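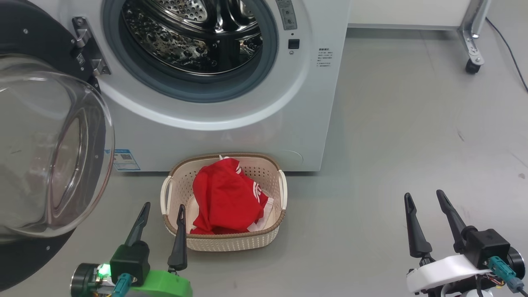

A front-loading washer with its door open.

July 26, 2018
By Lindiwe Ngubane

Search this site Enter keywords Go

Sesstead Eye and Skin Clinic Opens Walk-In Hours for Eyelid Problems

SESSTEAD - I've been looking at eyelids for a living for a long time now, and if you've ever sat in my chair you know I can talk about them all day (sorry to everyone who only came in for new glasses). So I'm really happy to be the one sharing this news. Starting next week, our clinic on Kermani Street is opening walk-in hours just for blepharitis, styes and the other crusty, itchy, annoying things that happen along the edge of the lid.

Blepharitis is a long word for an inflamed eyelid. The lids get red and sore, you wake up with flakes stuck in your lashes, and your eyes feel gritty, like you spent the day at the beach in a high wind. Some people have burning. Some people have watery eyes and can't understand why I keep telling them their eyes are dry! It's very common, it isn't usually a danger to your sight, and it tends to come and go for years.

That last part is what got us started on this. In April we ran a small trial of walk-in hours at our Indinska office and saw 40 patients. Most of them had been living with sore lids for a good while and had never booked a visit, and when I asked why, they told me it didn't seem bad enough to take a morning off work for. I get it. I put off my own appointments too. But a lid problem that gets ignored can turn into repeat styes, lost lashes, or an irritated cornea, and I would much rather see you when it's a small nuisance.

What happens when you come in? You'll sign in at the front desk, and one of us will look at your lids and lashes under the microscope, which doesn't hurt at all. We'll check the little oil glands along the lid margin and see how your tears are holding up. Then we'll go over home care, and if you need a prescription we'll write one that day. Plan on 40 minutes from the door to the parking lot. If we find something that needs a longer exam, we'll book it before you leave.

Home care is most of the battle with blepharitis, so let me get on my soapbox for a minute. Hold a clean, warm (never hot) washcloth against your closed lids for several minutes, and warm it up again when it cools. Massage gently along the lashes, then clean the lid edge with a lid wipe or whatever cleanser your eye doctor has recommended. Use a fresh cloth each time, please, and don't share it with the rest of the house. Go easy on eye makeup during a flare-up, and throw out that mascara you've had since forever. If you wear contacts, you may need to switch to glasses until things calm down.

Patients always ask me how long they have to keep it up. Longer than you'd like! Lots of people feel better in a couple of weeks and stop, and then I see them again when the flakes come back. Once a day is a pretty fair deal for comfortable eyes, and it gets to be a habit, like flossing.

A few things shouldn't wait for walk-in hours. If you have sudden pain, a change in your vision, strong sensitivity to light, or a lid so swollen you can't open it, call us right away or go to the emergency room. The same goes for a fever with a red, puffy eye, especially in a child.

The new hours run from 2 to 6 every weekday afternoon at the Kermani Street office. You don't need a referral, and you don't have to be a patient of ours already. Bring your insurance card, a list of your medicines, and any drops or creams you've been trying, even the ones you're embarrassed about. Online sign-in is being handled through Prulteo, the same system we use for regular visits, so if you already have a login you're all set. If you don't, the front desk can sign you in the old way with a clipboard.

Indinska patients, we haven't forgotten you. We're working on a regular schedule for that office too and I'll let you know when we have it.

Questions about the walk-in hours can go to the front desk at either office, and reporters are welcome to ask for me. I'm usually easiest to catch before the afternoon rush.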